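Comprar bem feito ou não comprar

A minha mesa de cozinha tem 13 anos e já vai na terceira vida. Primeiro foi secretária, depois bancada de varanda, agora é onde se janta. Custou caro na altura. Caro para mim, entenda-se. E desde então não gastei mais um cêntimo em mesas.

Digo isto porque na semana passada fui com uma amiga à Kuter ver estantes e saí de lá irritado. Estantes a 70 euros, bonitas ao longe. De perto, uma película a fingir carvalho que já levantava nos cantos. Na loja. Na exposição! Ninguém pareceu incomodado, a fila da caixa dava a volta ao corredor dos candeeiros.

Não venho aqui pregar pobreza elegante. Sei perfeitamente quem compra a estante de 70 euros e porquê: quem muda de casa de dois em dois anos porque o senhorio quer vender, quem tem o quarto do miúdo para mobilar até sexta. Eu já fui essa pessoa. Tive uma cómoda da Flaren que não sobreviveu à segunda mudança, as gavetas abriram-se ao meio nas escadas do prédio e as meias desceram até ao rés-do-chão.

O que me custa é outra coisa. Deixámos de saber olhar. A minha avó passava a mão por baixo do tampo antes de perguntar o preço. Por baixo, onde não se vê. Via se as gavetas corriam, se havia cola a escorrer, se o prego era prego ou agrafo. Hoje lê-se a avaliação de um desconhecido que recebeu o móvel ontem e deu cinco estrelas porque "chegou rápido".

E depois há o preço, claro. Pedi um orçamento à oficina Torres para uma estante em madeira maciça, à medida, parede inteira. 2080 euros. Engoli em seco, confesso. Mas fiz as contas às estantes que já deitei fora desde os vinte e tal anos, mais os transportes, mais aquele armário da Nuster que nunca fechou direito, e o número deixou de me parecer tão absurdo. Continua alto. Só que agora sei com o que o estou a comparar.

Há meio termo, e é disso que se fala pouco. Segunda mão, por exemplo. Por uns 200 euros arranja-se um aparador velho que pesa como um boi e que só precisa de lixa, óleo e um sábado. Dois sábados, vá. O cheiro do óleo fica uma semana na casa e ao terceiro dia já não se dá por ele. 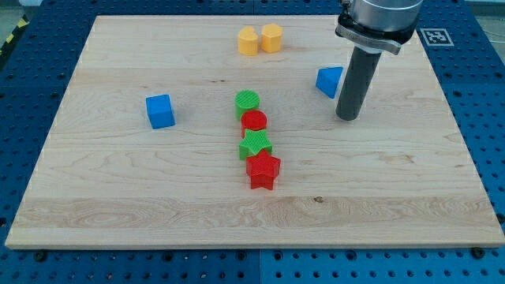 Outra hipótese é comprar menos. Parece conselho de revista, eu sei. Mas vivi quase um ano com os livros no chão, encostados à parede, e não morri. Arrumados por altura, primeiro, depois por preguiça. Quando finalmente encomendei a estante já sabia quantas prateleiras queria e a que distancia umas das outras. Se tivesse comprado logo, tinha comprado mal.

Também gostava que as lojas fossem obrigadas a dizer de que é feita a coisa, em letra grande, ao lado do preço. Aglomerado, maciço, folheado. Uma palavra. E se há peças de substituição – dobradiças, corrediças, um pé que se parte. Com os electrodomésticos já se discute isso, com os móveis nem um pio.

Entretanto a minha amiga comprou a estante. Montámos na mesma noite, com uma chave sextavada a menos e muita pizza. Ficou direita. A película do lado esquerdo vai levantar antes do Natal, já lhe disse, e ela respondeu que encosta esse lado à parede.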